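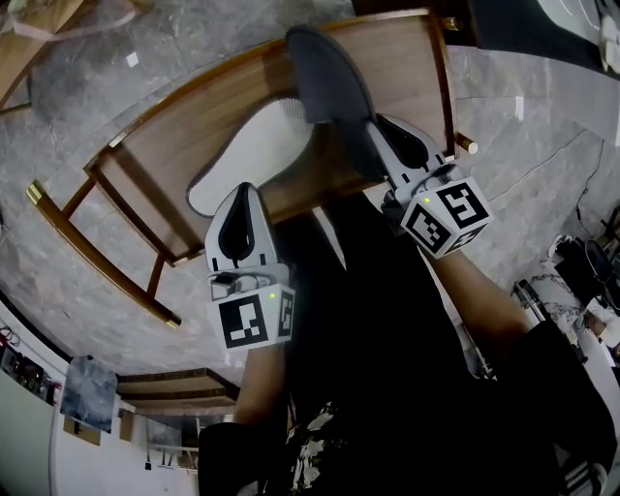

Norko Adds Wooden Chair to Flanico Furniture Line

27 November 2023 – Norko has added a wooden chair with brass-colored foot caps to its Flanico line. The seat is flat, with visible grain, under a curved backrest rail. Rated static load is 878 N.

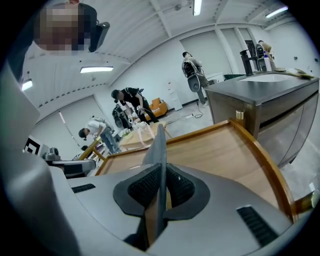 Chairs ship in cartons of two, 50 cartons per pallet load. The first production run is 2,000 units, assembled at the Srithong plant. Orders are taken through Zoseo, with a lead time of 30 days.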